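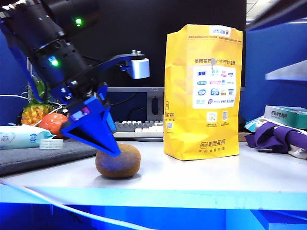
Aldana Yáñez wrote in to ask why a kiwi is hairy when a plum is smooth, and whether it does her any harm to eat the skin. She says her brother peels his and she doesn't bother.

Aldana can go on eating the skin as long as she washes the fruit first. Plenty of people do. The hairs feel scratchy on the tongue, so some people rub them off with a clean cloth.

Why the hairs are there is a longer answer. Every fruit has a skin, and the skin has work to do. It keeps water in and keeps a lot of small insects and mold out. A kiwi grows on a climbing vine, out in the sun and wind for months. Scientists think the fuzz may help slow down drying and make the fruit less pleasant for bugs to chew.
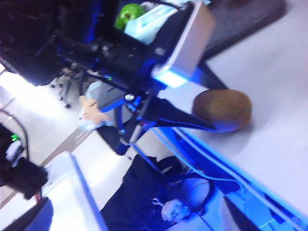
Skin color is useful too, but you have to know which fruit you are looking at. Many fruits turn red or yellow when they are ready. A kiwi keeps its brown coat, mottled with olive and tan, and that coat can't tell you much about the inside. You have to press it gently. If it gives a little, it is ready to eat. If it feels like a stone, leave it on the counter for a few days, or put it in a paper bag with a banana and fold the top over.

The banana gives off a gas called ethylene. You can't see it or smell it in your kitchen, but fruit responds to it by getting softer and sweeter. The folded bag holds the gas close. Plastic holds in too much damp, and the fruit may go moldy.

Vicente Cisternas tried this with his class at the Leckie school garden in May. They put 4 hard kiwis in a bag with a banana and left 4 more on a shelf, and pressed them every afternoon. The ones in the bag were soft first.

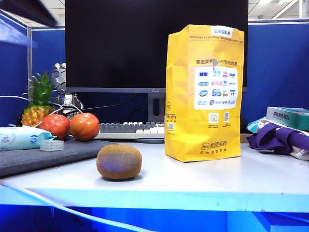
It doesn't work for everything. Tomatoes will go on ripening after they are picked, and so will pears and avocados. A pineapple won't get any sweeter once it has been cut from the plant, however long you wait. Grapes and strawberries are the same.

If you try the test at home, write down the day you start and press each fruit with the side of your thumb – the tip leaves bruises. Eat the soft ones soon, or move them to the fridge.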